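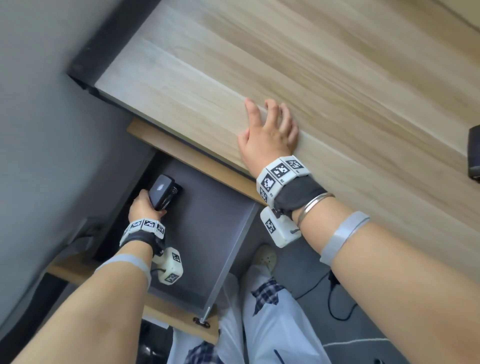

Figure 7.1 Operator station for a two-handed desk task, drawer open, tracking bands worn on both wrists.

CHAPTER 7
Setting Up and Maintaining a Demonstration Cell

A demonstration cell records the motion of a person's hands so that an arm can later be trained on the same task. The cell used in this chapter, Detitz, consists of a desk with a drawer, a head camera, and one tracking band and one module for each wrist. Its faults are mostly mechanical: a strap that slips, a tile that tilts, a cable that pulls. Section 7.1 covers fitting, Section 7.2 daily checks, and Section 7.3 the replacement of bands.

7.1 Fitting the bands

Seat the strap first, then the module on the underside of the wrist. The marker tiles must not shift when the hand closes. Fit the elastic band farther up the forearm and check that it leaves the wrist free to bend. Route any cable with enough slack for the deepest reach of the task - in Figure 7.1, the back of the drawer. 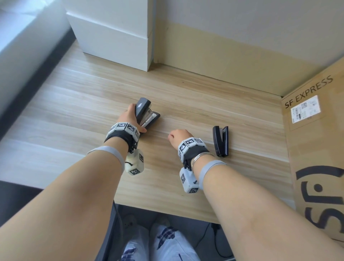

Ostari Institute | Department of Automation Maintenance | Course notes, M. Dijkstra and H. Correa

The stapler task is used for the first fitting check. One hand grips an opened stapler while the other stays clear of it, and the trainee compares the marker readings from the two wrists. Record 300 frames per trial. If a band drops out in more than 24 of them, refit it and repeat the trial before changing any camera setting.

Bands are inspected after every 48 hours of wear and replaced at 400. Enter both readings in the cell log.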